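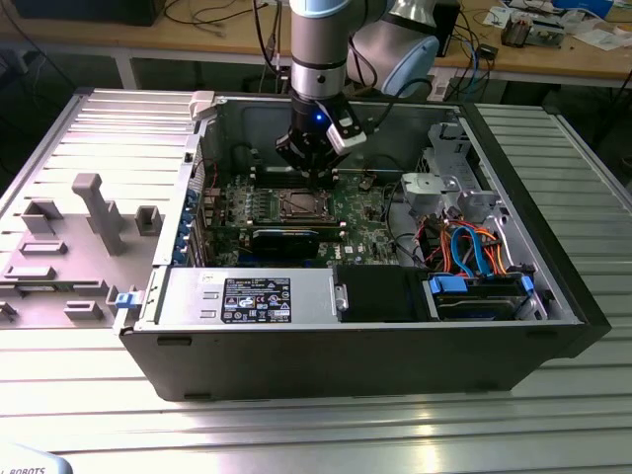

Zadlow has found and fixed the fault that made its computer disassembly cell in Ermont drop processors, and the team is delighted to share what it learned. The cell takes apart retired desktop computers so that good parts can be used again. In February, after more than 600 towers, the gripper let go of a processor on 8 occasions while lifting it out of the socket. Nobody was hurt, but 2 motherboards were lost to bent contact pins. The job leaves little room for error: with the tower on its side and the two-fingered gripper pointing down into the case, the memory slots are right beside the socket, and a falling part has plenty to hit.

The cause was a grip force setting in Zendance, the software that runs the cell. After an emergency stop, Zendance restarted with the lighter force meant for memory modules and kept it until the next tool check. Every drop came after a restart. The processor tilted between the fingers, slid, and fell back.

"We spent a week blaming the fingers, and they were fine," said Huguette Langlois, head of cell safety at Zadlow. "Finding the real cause was a great moment — the whole shop came over to look at the log."

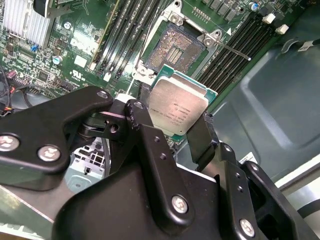 ## What changes now

Zendance now reloads the full grip settings after every stop and will not move the arm until an operator confirms them. The gripper also pauses just above the socket and checks its hold before it goes any higher. Zadlow ran 33 forced restarts with the new version and had no drops.

Després, which uses the same software on its own line, received the update first. Other sites can ask for it through their usual Zadlow contact, along with the full fault report. Until it is installed, operators should run a tool check by hand after each emergency stop.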